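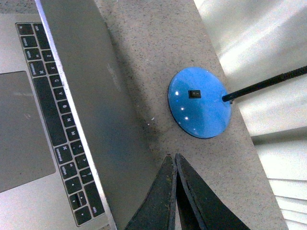 Abilio Carretero asks whether Segura shortcuts can be reassigned before the first sync, as his colour profile was overwritten on Tuesday. They can, provided the steps are done in this order.

4.2 Assigning shortcuts

1. Quit Jandeo and any open Rallbridge session.
2. Open Segura, then Preferences > Keys.
3. Select a command and hold the new combination until the field turns grey.
4. Repeat for up to 336 commands.
5. Click Save Profile, then restart Segura.

Note: Combinations using fn are stored on the local machine and do not sync.

Caution: Do not import a profile from Segura 6 or earlier. The import cancels all custom shortcuts, including those saved under another user name.

To restore the defaults, see 4.3.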